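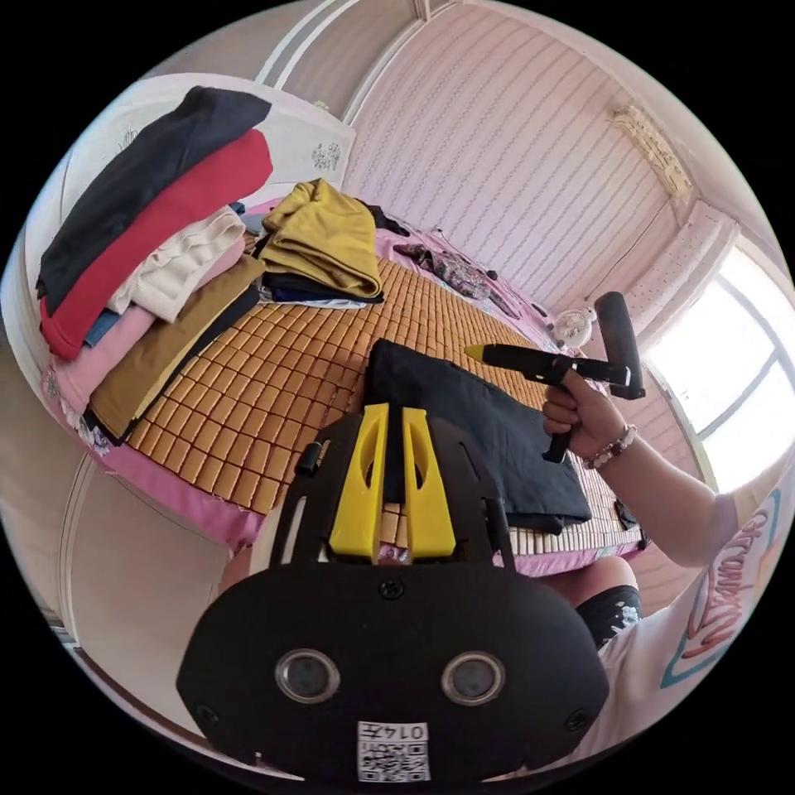
Field Guide > Hand-Held Collection > Section 5: Garment Handling in Occupied Rooms

Contents Previous Next Print

5.1 Scope

This section applies to folding and stacking tasks recorded with the Hata hand-held gripper on beds, sofas and other soft surfaces in private homes. It replaces the Zukstead note of 6/24/22. Table work is covered in Section 4.

5.2 Before the session

1. Obtain the signed consent form from the householder. Keep it with the session sheet.
2. Agree with the householder which cupboards, drawers and piles may be touched. Write these down.
3. Clear papers, screens and medicines from the working side of the bed.
4. Read the number on the label of each gripper and enter it on the sheet. Do not copy numbers from an earlier sheet.
5. Wipe both lenses with the dry cloth supplied.
6. Close and open the fingers 12 times. If either finger sticks, withdraw the unit and tag it.

NOTE: Where two units are used, left and right are assigned at the start and are not exchanged until the sheet is closed.

5.3 Working on the bed

1. Leave the bed covering as the householder has it. Mats, sheets and covers are part of the setting.
2. Set one garment in the clear area nearest the operator. Finished garments go to the far side.
3. Approach with the fingers open and pointing towards the garment.

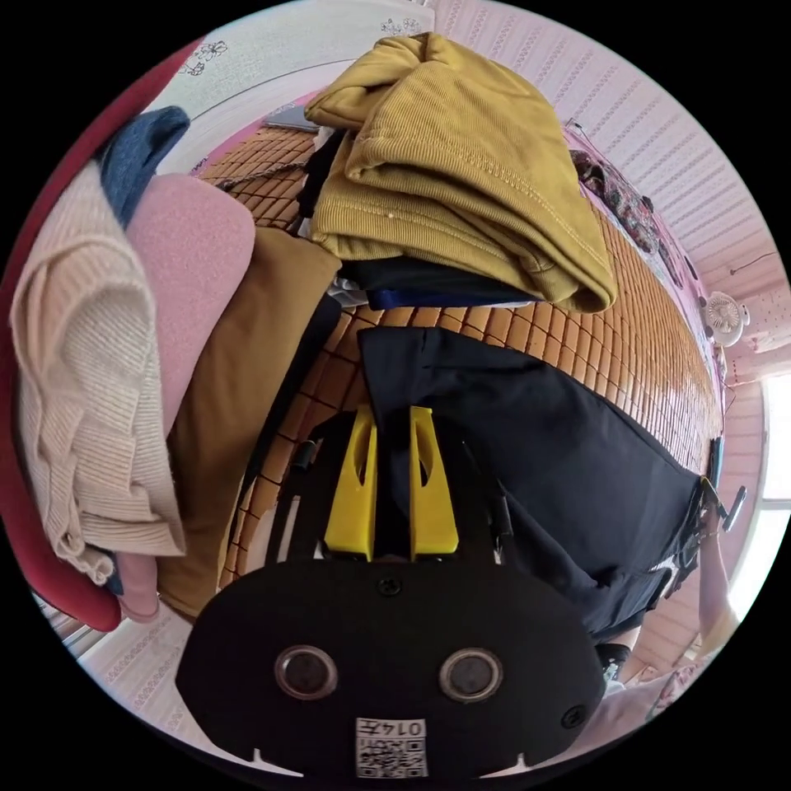 4. Grip cloth by an edge or fold. Do not grip buckles, zips, buttons or hanger clips, as hard parts mark the finger pads.
5. Lift slowly until the cloth is clear of the surface, then move sideways.
6. Release before withdrawing. Do not pull the fingers out of a closed grip.
7. Rest for 5 minutes after every 30 minutes of recording.

CAUTION: Do not lay a unit face down on bedding. Lint collects in the lens rings.

CAUTION: Keep loose sleeves, cords and bag handles clear of the finger frame.

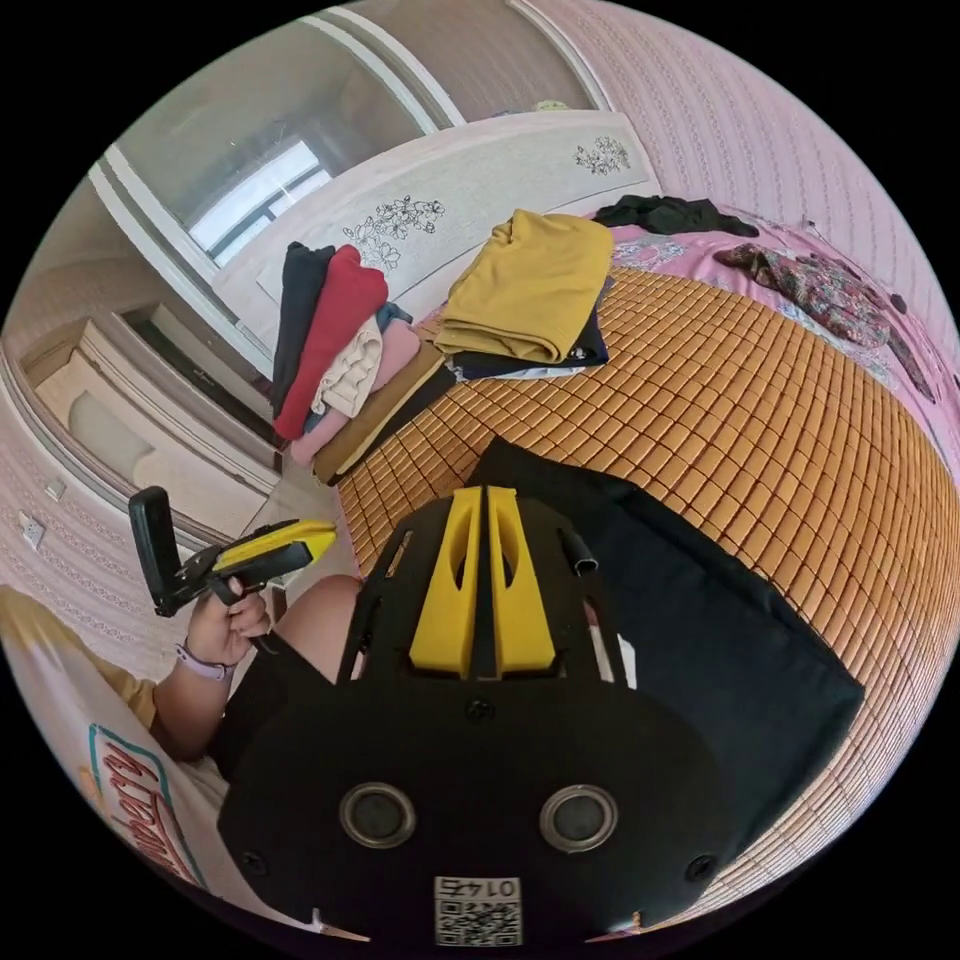
Fig. 5-2. Second device held in the left hand, bed with folded garments beyond.

5.4 Stacks

A stack that leans is to be straightened by hand with recording paused. Stacks against a headboard may stay there if the householder agrees. Do not build a stack over 30 cm high.

5.5 Ending the session

1. Stop recording on both units before standing up.
2. Return garments to the places given on the sheet.
3. Report damage to cloth, however slight, to Anisa Gunawan at the Tondthorpe office.
4. Sign the sheet. A second signature is required from Wian Ngubane or Vasilis Golob.

Sheets without 2 signatures are not accepted for upload.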